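3.2 Folding of lingerie and other shaped garments

Flat garments such as T-shirts and towels made up most of the 1640 items in the Masanja wardrobe survey, and the folding rules given in Section 3.1 cover them well. Bras do not fit those rules. They have no straight edge to fold along, the cups hold a curve of their own, and the straps shift when the body of the garment is moved. We therefore treated them as a separate class, with 49 items in the final set.

Each item in this class was laid out on a tabletop before folding. We recorded the state of the two cups separately, as one cup often lies open while the other does not (Figure 5). Straps were noted as either resting on the garment or extended away from it.
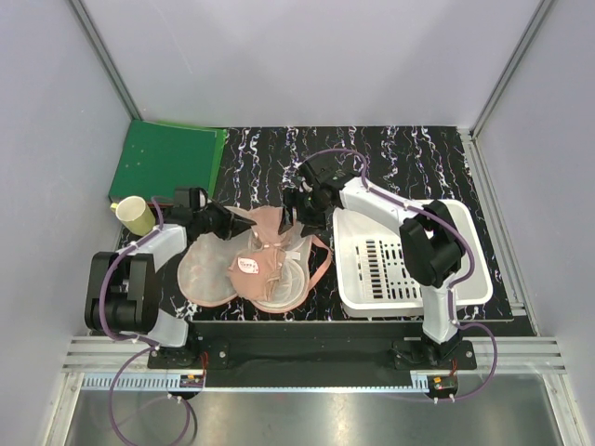

Figure 5. A bra with sheer, mesh-like cups at the center of the tabletop. The left cup is spread flat and the right cup is partly folded over, with a strap extending to the right.

Two folding styles were compared. In the Trerska style the garment is folded once at the center, so that one cup rests inside the other, and the straps are tucked into the hollow. In the Skakeo style the cups stay side by side and only the band and straps are folded in behind them. The first takes up less drawer width. The second puts no crease through the center of a molded cup, and we used it for all padded items.

Label tags were left in place and were not counted as part of the outline when the folded size was measured.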